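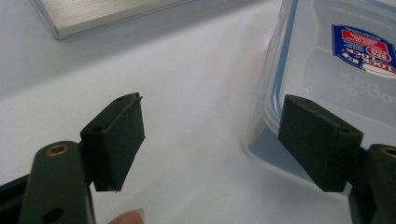
Notes for anyone who downloads `trorkia-boots`. Please read at least the section on calf width before you build a size recommender on top of it.

## What's in it

Product listings for women's boots, copied from the Trorkia storefront in June and cleaned up by hand. There are 1862 rows in the raw file. After removing repeats, dead listings and a batch of shoe care kits that had been filed under "ankle," 1257 rows remain. Each row is one style in one color.

| Column | Type | Trust it? |
|---|---|---|
| `title` | text | Yes |
| `description` | text | As writing, sure. As fact, no. |
| `upper` | text | Sometimes |
| `shaft_height_in` | number | Mostly |
| `heel_in` | number | Mostly |
| `calf_in` | number | No |
| `wide_calf` | yes/no | See below |
| `closure` | text | Yes, except for laces |
| `lining` | text | Rarely filled in |

## Materials

The `upper` column holds whatever the seller typed. "Premium faux leather," "vegan leather," "leather-look" and "man-made" are four ways of selling what I suspect is often the same stuff, and I don't know what "premium" is meant to add. I left the words alone. A second column, `upper_simple`, sorts them into leather, suede, synthetic, textile and unknown. Anything I couldn't place from the listing text went into unknown, including every boot described only as "luxe."

"Genuine leather trim" counts as synthetic here. If the trim is the only leather a listing is willing to mention, I am not going to call it a leather boot.

## Calf width

`wide_calf` is "yes" when the listing says so. That is all it means. One brand, Babaei, marks nearly its whole knee-high line as wide calf and gives the same circumference for the regular and wide versions of the same boot. Either one of those numbers was pasted in by mistake or the label is decoration.

Then there's the question of where on the leg the number was taken. Some sellers measure at the widest point, some at the top of the shaft, and most don't say. Sizes differ too: a circumference given for a size 7 gets repeated across every size in the listing, as if legs and shafts stayed put while feet grew.

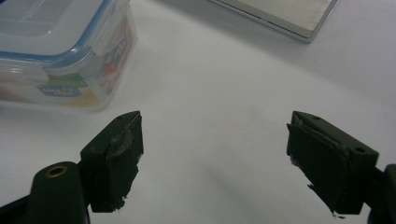

Danica Kolář wrote in to say that this is too harsh, and that a shopper would still rather have a bad number than none. Her argument is that an inch either way doesn't matter much on a boot with a stretch panel, and that the column could be kept with a warning. I kept the column. I don't agree about the inch, and plenty of these boots have no stretch panel, but the warning is what you are reading.

## Closures

Back zip, side zip, half zip, pull-on, lace-up. "Lace-up" is the weak one. Many of the boots tagged that way have laces that do nothing, with a zipper on the inside doing all the work. Where the description admits it, I recorded both as `zip+lace`. Where it doesn't, you get `lace` and my regrets.

## Ratings

Left out on purpose. The storefront showed a "fit score" out of 100 for each style, with no word on who was scoring or how. Boots with no reviews at all had fit scores. I saw no reason to pass that along.

## Known problems

- `shaft_height_in` sometimes includes the heel. Subtracting `heel_in` fixes some rows and wrecks others.
- "Cognac," "whiskey," "chestnut" and "tan" are not merged.
- Stud, buckle and harness details are only in `description`.
- A few riding boots are listed as "equestrian." I doubt a horse was consulted.

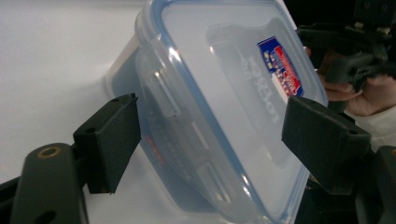
Could you add the Prevent water-resistance labels, Siamak Safavi asked, since half the winter styles carry them and people filter on that? I looked into it. The label appears on suede boots whose own care notes say to keep them away from rain. I'd want to see a test before giving it a column, and the listings don't link to one. The phrase is still in `description` if you want to search for it.

## Changes

`2021-02-15`: Fixed heel heights entered in centimeters. Split `upper_simple` off from `upper`. Dropped the Bukbridge rows, which had the same description under every title.

Corrections are welcome if they come with a tape measure reading. Farzad Esfahani checked the closure tags against the listing text, and the mistakes left in that column are mine. Please don't send me the seller's own size chart. I have it.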